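Anyone else in the Fondar income fund?

kornport_dave
They cut my payout on Thursday, from $146 a month to 100. I've got about 4,000 units and I'm so tempted to dump the lot! 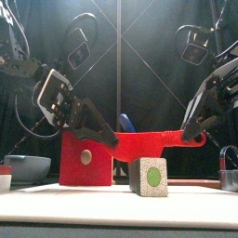

My bank guy says sit tight, but he said that in January too.

rhubarb22
Sell. A cut like that is never the last one. 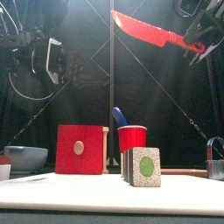 Hugo Villanueva
Disagree, rhubarb. I've held mine 10 years and they've cut before (twice!). Check the fees before you bail, Dave.

rhubarb22
And is your price back up yet, Hugo?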